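Sedside Press
Final proof inspection, printed copy
Title: A Year at the Ferry House, by Dušan Stojanovska
Proof: 2, from Flurkero
Inspected by: Reto Hofstetter

Mark each line OK, FIX or ASK. Comments go under the line. Please write in pencil on the proof and in sentences on the sheet. "Hmm" is no longer accepted as a comment.

OUTSIDE

Title on the spine reads top to bottom. OK
It did last time as well. I check anyway, having once shelved a whole carton of upside-down spines.

Author's name spelled the same on cover, spine and title page. FIX
The cover and title page have the mark over the s. The spine has gone without. Dušan was polite about it in a way that made me want to lie down.

Barcode clear of artwork. OK

Back cover text matches the approved version. FIX
We approved "a quiet, funny account of one year." We have "a quite funny account of one year." The author says he can live with it. I can't.

Lamination flat, no lifting at the corners. OK
I picked at one corner for a while to be fair to the question. It stayed down until I really tried.

FRONT MATTER

Copyright page complete. OK

Dedication present and facing the right way. OK
"To my sister, who remembers it differently." See Permissions.

Contents page agrees with chapter openings. FIX
"The Boat Shed" is listed on page 102. Page 102 is the middle of an argument about soup. The chapter starts four pages later, after the soup is settled.

Disclaimer about changed names. ASK
It says all names have been changed. The dentist is called Zacharopoulos in chapter 3 and Dr. Z. in chapter 7, and the acknowledgments thank Mr. Zacharopoulos for his dental work. Which of these is the disguise?

TEXT

Running heads correct throughout. OK

Seasons in order. FIX
It's a book about a single year, so I'd hoped to sail through here. The lilac blooms in May, then blooms again in the chapter after the first frost. If this is a memory within a memory, we need a line space before it. If it's a mistake, we need less lilac.

Ages and birthdays consistent. FIX
His father turns 70 at the start of the book and 69 at the lake. I'm told he would have enjoyed this.

Widows and orphans. OK
Two short lines at the tops of pages. I've left them. The author likes the second one and says it looks lonely on purpose.

Recipe checked. ASK
Somebody has to make the plum cake before we print it. It calls for 9 eggs. I asked whether that was right and was told, "It was a big year." I'd still like it confirmed.

PHOTOGRAPHS

Photo section falls where the contents page says. OK

Captions under the right photos. FIX
"My aunt in her prime" is under the tractor.

Blacks are black, faces have some gray in them. FIX
The picnic is too dark. Three cousins have merged. Flurkero can lighten the file if we send it again, larger than the postage stamp we sent the first time (my doing).

PERMISSIONS

Letter from every living person quoted at length. ASK
All in but the sister's. She has sent back her chapter with notes. They're good notes, and some are longer than the chapter.

Song lyrics cleared or removed. OK
Removed. He now hums.

HANDLING THE CARTONS

I add this section because of last spring, when I moved the stock to the Grodley storeroom in one trip.

Cartons under 48 pounds each. OK
Flurkero prints the weight on the label. Believe it.

Stacked no higher than your chest. OK
Your own chest, please, and not that of the tallest person in the building.

Aisle to the door kept clear. FIX
It's clear apart from the returns. I'll move the returns.

Box cutter has its cap on. FIX
The cap is somewhere. The cutter is in a coffee mug, handle up, until we find it.

RESULT

Not passed. Send the corrections in one batch this time, with the spine at the top of the list, and ask for a third proof of the cover only. The inside can be checked on screen, provided it's checked by someone who hasn't read it before. I've now read it five times and have started to miss the lake.

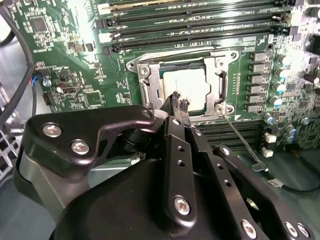 Soup chapter: leave exactly as it is.

R.H.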